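Fórum de Apoio ao Condómino – Linanau
Secção: Obras, licenças e partes comuns

Prazo para impugnar deliberação sobre obras na fachada

Manju Agarwal
Publicado em 2019-12-16

Exmos. Senhores,

Venho por este meio solicitar esclarecimento sobre a situação que passo a expor. Sou proprietária de uma fração no edifício Vastmont, cuja administração está entregue à empresa Kanaujia. Em junho foi realizada uma assembleia extraordinária na qual se aprovou a reparação da fachada poente, com repartição do custo por todos os condóminos na proporção da permilagem. A parte que me cabe ascende a 1552 euros.

Não estive presente nem me fiz representar. A ata foi-me remetida por carta simples, sem os anexos, e só mais tarde recebi cópia do orçamento da firma Urkness, com um valor superior ao que consta do texto da deliberação. A diferença não se encontra justificada em nenhum dos documentos.
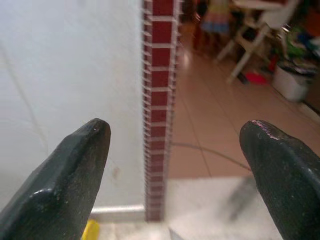

Pretendo saber se ainda me é possível contestar a deliberação, ou se apenas posso reclamar da diferença entre o valor aprovado e o valor orçamentado. Acrescento que não me oponho à obra em si. A fachada apresenta infiltrações no último piso e a intervenção é necessária. O que está em causa é o modo como foi decidida e comunicada.

Agradeço, desde já, a atenção dispensada.

GestorLocal_Linanau
Membro da equipa de apoio

Cara senhora,

Convém distinguir duas matérias que na sua exposição surgem associadas.

A primeira respeita à validade da deliberação. Os condóminos ausentes devem ser informados das deliberações nos termos legais, e a forma dessa comunicação tem consequências na contagem de alguns prazos. A carta simples levanta dificuldades de prova – à administração, que terá de demonstrar a data de envio, e também a quem a recebe. O condómino que não aprovou a deliberação pode pedir uma assembleia extraordinária para a sua revogação, submeter o assunto a um centro de arbitragem ou propor ação judicial de anulação. Qualquer destas vias está sujeita a prazos curtos, pelo que, tratando-se de uma assembleia de junho, é provável que já tenham decorrido. Recomenda-se a consulta de um advogado ou solicitador com a ata e o sobrescrito na mão, caso o tenha guardado.

A segunda matéria é a do valor. Se a assembleia aprovou determinado montante, a administração não pode, por sua iniciativa, cobrar quantia superior. Deverá requerer por escrito, em carta registada com aviso de receção, os seguintes elementos:

Cópia integral da ata e da lista de presenças
Orçamento apresentado em assembleia
Orçamento posterior e eventual contrato assinado com o empreiteiro
Mapa de repartição da despesa por fração

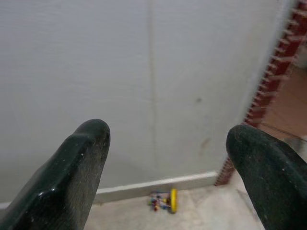 Na mesma carta pode propor o pagamento imediato da parte não controvertida, com reserva expressa quanto ao remanescente. Este procedimento evita que seja considerada em mora relativamente à totalidade da quota e preserva o direito de discutir a diferença. Verifique ainda se o fundo comum de reserva foi utilizado, total ou parcialmente, e se a respetiva dedução consta do mapa.

A presente resposta tem caráter informativo e não substitui aconselhamento jurídico.

condomino_3esq

Passei pelo mesmo no meu prédio. Paguei e depois pedi a devolução, demorou 90 dias mas devolveram. Peça tudo por escrito.

Prumo e Nível

Complemento a resposta da equipa de apoio num ponto de ordem técnica. Em reparações de fachada é frequente que o orçamento inicial seja elaborado por observação a partir do solo e que o definitivo resulte de uma inspeção com andaime ou plataforma. O aumento pode, portanto, corresponder a trabalhos reais. Tal circunstância não dispensa nova aprovação em assembleia, salvo se a deliberação já previa uma margem para imprevistos. Leia a ata com atenção nesse particular, porque por vezes a margem aparece apenas numa frase final.

Solicite igualmente a discriminação do IVA. Já analisei dois processos em que a divergência correspondia exatamente ao imposto, omitido no valor levado a votação.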